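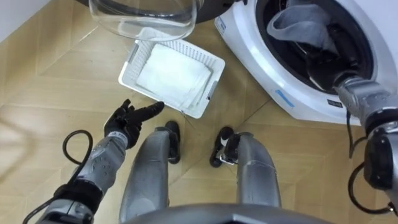 ランドリーコーナーの前開き洗濯機と、たたんだ白いタオルを入れたかご

報道関係の皆様へ
2026年9月
Rurncombe

滞在型住宅「Pleneck」の洗濯サービスを新しくし、タオルの貸し出しと案内冊子「Satti」を開始します

家具付き住宅の運営を行うRurncombe(ルルンカム)は、Brimcombe(ブリムカム)地区にある滞在型住宅「Pleneck」(プレネック)において、入居者のための洗濯サービスを新しくします。新しいサービスは、洗濯機を置いたランドリーコーナー、タオルの貸し出し、そして洗濯の手順を説明する案内冊子「Satti」(サッティ)から成り立っています。Pleneckの全14室に入居される方が対象で、利用の料金は家賃の中に含まれます。

■ サービスを見直した理由

Pleneckには、仕事や勉強のために、数週間から一年ぐらいの期間で滞在する方が多く住んでいます。入居の日に大きな荷物を持ってくる方は少なく、タオルや洗濯かごは、到着してから近くの店で買うことが普通でした。そして退去の日になると、まだ使えるタオルやかごが部屋に残されることがよくありました。

当社は今年の1月に、入居者の皆様に洗濯についてのアンケートをお願いしました。一番多かったご意見は、洗濯機の使い方が分からないというものでした。自分の国で使っていた洗濯機は上から衣類を入れる型だったので、前にドアがある型には慣れていない、という声もありました。次に多かったのは、洗ったものを置く場所がない、というご意見です。洗濯機の上に置くと落ちてしまう、床に直接置きたくない、と書いた方がいらっしゃいました。

以前の案内は、洗濯機の取扱説明書をコピーして、壁に貼ったものでした。文字が小さく、専門の言葉も多く、読むのに時間がかかりました。私たちの社内でも、日本語が母語ではない社員にとっては難しい文章でした。このため、案内の文章を最初から書き直すことにしました。

■ タオルの貸し出しについて

貸し出しのタオルは、白とグレーの二色です。白は浴室で体をふくためのもの、グレーは台所や洗面台の周りで使うものと決めました。色を分けると、洗濯のときに迷うことが少なくなり、家族で住んでいる方も同じ決まりで使うことができます。

入居の日には、タオル5枚をたたんだ状態でかごに入れて、お部屋にお届けします。追加が必要な方は、一階の受付にお申し出ください。傷んだタオルの交換も受付で行います。普通に使っていて薄くなったり、端がほつれたりした場合には、費用をいただきません。

かごは白いプラスチック製で、側面に細かい穴があります。持ち運びのために、短いほうの辺に持ち手の穴が付いています。以前に布の袋を使っていたときは、底が柔らかいため、たたんだタオルの形が崩れやすいという問題がありました。かごに変えてからは、積んだタオルをそのまま棚の前まで運ぶことができ、清掃の担当者からも良い評価をもらっています。

■ 取り出すときの持ち方 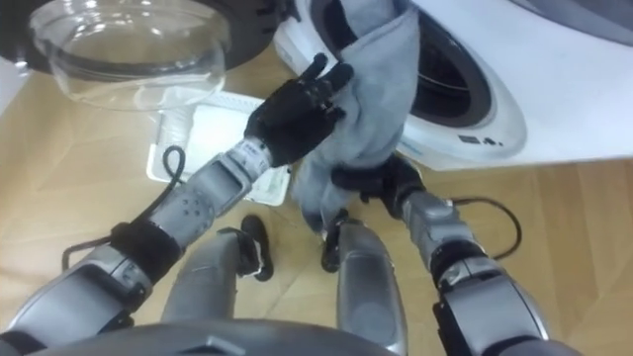
案内冊子の中で、一番多く書き直したのは、洗濯機からタオルを取り出すページです。大きいタオルは洗っている間に他のものと絡むことがあり、片手で端だけを強く引くと、生地が伸びる原因になります。冊子では、手の位置を上と下に分けて、少しずつ引き出す方法をお勧めしています。写真のグレーのタオルも、上のほうはドラムの暗い口の中にあり、下のほうは床に向かって長く垂れています。このように縦に長くなったときには、下の部分を床に付けないように、途中で一度まとめてから、続きを取り出してください。かごを足もとの近くに置いておくと、まとめた部分をすぐに入れることができます。

ボタンの付いた服や、ひものある服の場合には、取り出す前にドラムの中を一度見ていただくようにお願いしています。ひもが別の服の袖に巻き付いていることがあり、急いで引くとボタンが取れることがあります。冊子にはこの点も、短い文章で書きました。

■ 案内冊子「Satti」について

「Satti」は、全13ページの小さな冊子です。日本語を含む5つの言語で作りました。一つのページには一つの作業だけを書き、文章はなるべく短くしました。日本語版では、すべての漢字にふりがなを付けています。

冊子の内容は、次のとおりです。

・洗う前に、服の表示を確認する
・白いものと色のあるものを分ける
・洗剤の量を決める
・洗濯機に入れる、取り出す
・干す場所と、干し方
・タオルのたたみ方
・使った後の掃除
・困ったときの連絡先

タオルのたたみ方のページは、社内で意見が分かれました。三つ折りにする社員と、四つ折りにする社員がいたためです。話し合いの結果、かごの中に平らに積みやすいことを大切にして、長い辺を先に半分に折り、その後もう一度折る方法を載せました。もちろん、お部屋の中では、入居者の皆様の好きなたたみ方で結構です。

冊子は各お部屋の棚に一冊ずつ置き、ランドリーコーナーにも同じものを用意します。紙が濡れても読めるように、表紙と中のページには水に強い紙を選びました。

■ ランドリーコーナーの使い方 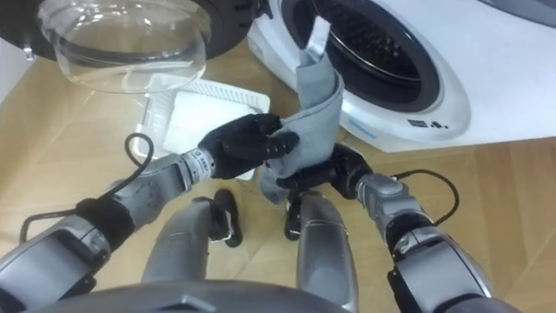 共同で使う洗濯機では、前の方が使った後の状態が、次の方の気持ちに大きく影響します。そこで、使い終わった後の短い掃除をお願いすることにしました。Pleneckの洗濯機は白い前開きの型で、丸い口の周りに濃い灰色のゴムがあり、その奥に小さな穴の並んだステンレスのドラムがあります。このゴムの内側は、糸くずや髪の毛が残りやすい場所です。柔らかい布で一周ふいていただき、汚れた布は専用の袋に入れてください。ドアの透明な窓は、おわんのように丸くふくらんだ形をしています。ふくらんだ面にも糸くずが付きますので、ゴムと一緒にふいていただけると助かります。

掃除の後は、ドアを少し開けたままにしてください。中の空気が入れ替わり、においが出にくくなります。ただし、小さなお子様と一緒の場合には、お子様が中に入らないように、必ずそばで見ていてください。

床は明るい木目で、濃い色の洗剤がこぼれると目立ちます。こぼれたときには、備え付けの紙でふき取り、その後に水で軽くぬらした布でもう一度ふいてください。落ちない汚れがある場合には、無理にこすらずに、受付までお知らせください。

ドアは大きく開きますので、かごは洗濯機の正面を少し避けた位置に置くと、作業がしやすくなります。次の方が使えるように、終わった後はかごを棚に戻すことも、併せてお願いいたします。

■ 利用の時間と予約

ランドリーコーナーは、朝の7時から夜の10時まで利用できます。夜遅い時間には、洗濯機の音が上の階のお部屋に伝わるため、利用をご遠慮いただいています。予約は、入口の横にある表にお部屋の番号を書く方法です。電話やメールでの予約は受け付けておりません。

終了の時刻を過ぎても洗濯物が残っている場合には、受付の者が取り出して、お部屋の番号を書いたかごに移すことがあります。ご自分の洗濯物に触れられたくない方は、予約表の備考の欄に印を付けてください。その場合には、取り出す前に受付からお部屋に連絡いたします。

■ 今後の予定

新しいサービスを始めた後も、入居者の皆様のご意見を聞きながら、冊子の内容を直していきます。すでに、毛布の洗い方と、雨の日の干し方を加えてほしいというご希望をいただいており、次の版に載せる準備をしています。退去の後に戻ってきたタオルのうち、貸し出しに使えないものは、切って清掃用の布として館内で使用します。

■ 施設の概要

名称:Pleneck
所在地:Brimcombe地区
部屋数:14室
対象となる方:Pleneckの入居者
貸し出し品:タオル(白、グレー)、洗濯かご
案内冊子:「Satti」全13ページ、5言語
運営:Rurncombe

■ お問い合わせ

取材や、冊子の見本をご希望の方は、Rurncombe広報の担当までご連絡ください。冊子の見本は、日本語版のほかに、ご希望の言語の版もお送りできます。館内の見学は、入居者の皆様の洗濯の時間を避けて、平日の午後にご案内しております。ご希望の日がある場合には、お申し込みのときに一緒にお知らせください。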